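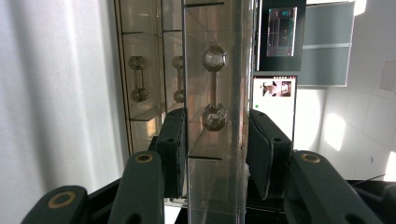 Clindolton Display & Fixtures Club > Members' Board > Acrylic and Clear Shelving

Topic: Clear column for the dumbbell pieces

chie_m
4 November 2021
I'm putting the dumbbell-shaped pieces on show at Flandale and can't decide between the tall clear column and the clear shelves behind it. In the column the piece stands on end in its own compartment. I like that, but the right edge picks up a lot of reflection. The room is 12 feet wide, so people will stand close.

wsrisuk
Column. The pieces have that faint amber look and you want clear space around them. On the shelves they compete with the brownish panel edges.

jummai_a
Disagree. The brownish edges suit the amber. One piece per compartment on the shelves reads fine, and you don't get thin dark lines above and below each one.

wsrisuk
The lines are what I like about it. They set the piece off.

severino.c
Has anyone priced a second column? Drisau quoted me 200 for one in June, plus 44 delivery. I passed.

chie_m
Too much for me. I only have the one.

jummai_a
Then use both. Best piece in the column, the rest on the shelves. Move the lamp before you give up on the reflection.

chie_m
Will try the lamp tonight. Does anyone have a cleaner that doesn't haze acrylic?

severino.c
Dish soap, lukewarm water, microfiber cloth. No ammonia.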